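Stop buying new tabletops

My kid's school in Gallmont wants 580 dollars for 4 new activity boards. The old ones are "worn," says the letter. Well, yes. Children used them.

I grew up with one board, one roll of black tape and a box of blocks - that was the whole shelf. Scratches didn't stop anybody stacking. Tape peels, you put down more tape. Takes a minute, costs nothing much.

The Flondum catalog makes everything look sterile and parents fall for it. Me too, last October. It had scuffs in 3 weeks, same as the old one.

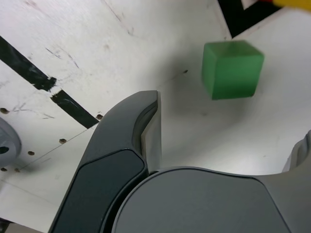

Green cube, black tape, plenty of scratches.

Spend the money on more blocks. Or paint. Or a decent rug, becuase the floor in there is freezing.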